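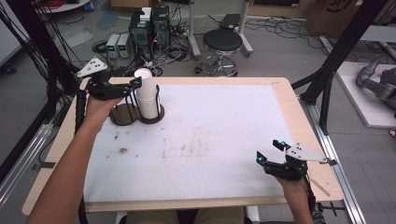

杯架右边那圈插着一摞白纸杯，左边那圈空着

Vudby 纸杯与杯架整理记录 说明文件

先打个招呼。你下载到的这个文件夹叫 Vudby，内容是桌上收拾纸杯的事：纸杯从哪儿拿、放进杯架的哪一圈、怎么套在一起、怎么再分开。全部加起来 2,916 条记录，每条对应一次摆放或者一次取走。主题小得有点可笑，可我做了一阵以后发现，光是一摞纸杯就够我写满一个说明文件了（你往下翻翻就知道，我真的写满了）。

说明文件是我一个人写的，口气随便了点，见谅。表格里的字段名、命名规则和已知问题都在后面，赶时间的话直接跳过去看“记录里有什么”那一段就行。

一、桌上的东西

纸杯：普通的白色一次性纸杯，没有印花，没有盖子。我当初也想过买带图案的，后来还是选了纯白，理由挺朴素，楼下小店白的最便宜，用坏了再补也能补到差不多的。杯子套着杯子，收成一摞，杯口朝上。纸杯这东西软，捏重了杯口会变椭圆，变了形的再往里套就容易歪，表格里有一栏专门记这个，后面会讲。

杯架：深棕色的，木头底座做成“8”字形，等于两个圆连在一起，每个圆上面用细细的黑铁丝围出一个架子。我在表格里管它叫 Villik，打字快，也不会跟别的杯架混。两边一个叫“左圈”，一个叫“右圈”，左右按坐着的人的视角来定。杯架本身如果被转了方向，左右也跟着人走，不跟着杯架走。这一条请务必记住！早先我自己就搞混过，回头改表格改到眼花。

桌面：浅色木桌，上面铺一大张白纸，四周露出一条木头边。纸上有一小块褐色的印子，还有些淡淡的脏痕，我没有换纸，也没有打算换。有人来信问要不要把这些痕迹修掉，我的意见是留着吧，谁家收拾东西的桌子是雪白雪白的呢。

二、在做什么

活动分 5 类，名字都起得很直白：

放入。把一只或一摞纸杯放进指定的那一圈。
取出。从圈里把纸杯拿走，放到纸上。
换圈。左圈的挪到右圈，或者反过来。
套叠。把散着的杯子套成一摞，完全不碰杯架也算。
分开。把套紧的杯子拆下来。

“分开”这一类我个人最喜欢看。纸杯套紧了以后真的很倔，提最上面那只，底下的常常跟着一起起来，你想要一只，它给你一串。后来我在表格里加了一栏叫“连带”，只要多带起来了别的杯子就填“有”，至于带起来几只，不填，我没有去数，也请你别拿这一栏当数量用。

“换圈”看着最简单，麻烦却在铁丝上。铁丝围得不算密，杯子下去的时候斜一点，杯底就会蹭到铁丝，轻的蹭一下滑进去，重的就架在上面了。架住的情况我归到“未到位”，哪怕轻轻一碰就能落下去，也还是归“未到位”。判断标准很死板：手离开的那一刻杯子没坐到底，就不算到位。

三、摆法

开始之前桌上怎么摆，我写了 10 种，编号从 01 排起，都放在 layouts 文件夹里，一种摆法一个文本文件，里面是大白话，不是坐标。挑几种说说。

01 是最省心的：一摞纸杯在右圈，左圈空着，杯架放在纸的左上方。新来的人我都建议从它看起，看顺了再看别的。

04 是反过来，左圈有，右圈空。

06 开始有散杯子，纸上立着几只，杯架两圈都空着。这里面有些杯子会倒扣，倒扣的在文件里写了“扣”，没写的一律杯口朝上。

09 是杯架横过来，两圈一前一后。这时候左右圈怎么叫？离人近的叫左圈。我知道这个规定很没道理，但是表格已经填完了，改起来太痛苦，就这样吧。

其余几种都是在这几种上面动一点点，文本文件里写得清楚，我就不啰嗦了。

四、记录里有什么

主表是 cups.csv，一行一条，编码 UTF-8，逗号分隔。字段这样：

id：记录编号，前面补零。
layout：摆法编号，对应 layouts 里的文件。
action：上面说的那几类活动，填中文。
from：纸杯原来在哪儿，填“左圈”“右圈”或者“纸上”。
to：最后去了哪儿，填法同上。
seated：到没到位，填“到位”“未到位”“不适用”。
dragged：有没有连带，填“有”“无”。
rim：杯口形状，填“圆”“略扁”“扁”。
note：随手写的备注，长短不一，偶尔有错别字。

rim 那一栏是凭眼睛看的，“略扁”和“扁”之间没有硬杠杠。我和 Sunee Wongsuwan 分头填过一批，碰到两人意见不一样就取重的那个，也就是往“扁”那边靠。她填得比我仔细，备注也比我的好读，你要是在 note 里看到一句特别完整的话，多半出自她的手。

note 里面还有几个我们自己的说法，顺手解释一下。“坐歪”指杯子进了圈，可是歪着；“咬住”指两只杯子套得太紧，分不动；“顶丝”就是杯底架在铁丝上。以后有空的话我想把这几个词单独拆成字段，现在还得靠你自己搜。 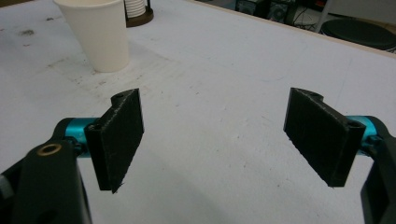
白色台面，有点脏，两指张开

五、桌面上的痕迹

这一段写给打算按颜色把桌面和纸杯分开的朋友。白杯子放在白底上，本来就不好分，杯身和底下的白几乎融在一起的时候也有。台面上那些淡淡的脏痕有时反倒帮忙，能当个参照，看看杯子挪了多远；有时又添乱，一个小污点挨着杯底，乍一看像杯子的影子。我试过拿一个很简单的亮度阈值去分，效果惨不忍睹，换成找杯口的边缘以后好多了。深棕色的杯架倒是从来不让人操心，一眼就能认出来。

近处看的画面里不一定有杯架，也不一定有杯子，有些时候就只有一片台面。这样的我都留着，没有删。如果你只想要带杯子的，按 from 和 to 筛是筛不出来的，那两栏说的是整条记录，不管某一刻看得到什么。老老实实自己挑一遍吧，我也没有更好的办法。

六、文件夹怎么放

cups.csv 主表
layouts 摆法说明
pictures 图片，按记录编号分子文件夹
paredes 旧表格，留作对照
CHANGES.txt 改动记录

paredes 里面是更早的一版，名字是当时随便取的。旧表没有 dragged 和 rim，左右圈的叫法也和现在不同，千万别跟主表拼在一起用！留着它纯粹是因为有人的代码还在读那个格式，哪天确定没人用了我就删。

七、已知的毛病

一共列了 3 个比较大的，小的都在 CHANGES.txt 里。

第一个，九月填的那批里，“套叠”和“放入”有混着用的。把杯子直接套到圈里那一摞上面，到底算哪个？当时没讲好，两种填法都有。后来定下来算“放入”，可前面那批只改了一部分。你要是特别在意这两类的区别，建议把它们合起来看。

第二个，seated 有些填了“不适用”的，其实能判断，是填的人偷懒（好吧，是我）。能补的我在慢慢补。

第三个，杯子没有单独编号。同一只纸杯可能用了好多次，杯口从圆到扁都有过，表格里看不出是同一只。谁想研究纸杯用久了会变成什么样，这份东西帮不上忙，抱歉啦。

八、适合拿来干嘛

看收纳动作的先后、比较放进去和拿出来哪个更容易出岔子、练习在白底上找白东西，这些都挺合适。我自己还拿它当教材，教刚来的同学怎么填表，因为每条都短，填错了改起来也快。

不适合的也说一下。杯子里从头到尾不装水，所以别指望从里面看出倒水、端水的事。杯架也只有 Villik 这一种，换成塑料杯架或者抽屉里的分格会怎么样，我不知道，也不敢猜。纸杯换成马克杯就更是另外一回事了，带把手的东西套不成摞。

九、怎么用、怎么提意见

表格和图片都可以随便用，写东西的时候提一句 Vudby 就行，改过的版本请换个名字，免得别人以为是我改的。发现填错的地方，把记录编号和你觉得对的填法一起发给我，最好一条一行，我好直接对着改。只说“左右好像反了”的那种来信我也收，就是会回得慢一点，毕竟得先翻一遍 09 那组摆法……

下一版想加的东西：把 note 里的“坐歪”“咬住”“顶丝”拆出来，再给散杯子的摆法补几张手画的草图。Sunee 已经画了 06 的，画得很好看，等我把剩下的画完一起放上来。

本文件最后改动：10/8/23，改了 rim 的填法说明和一处左右写反的地方。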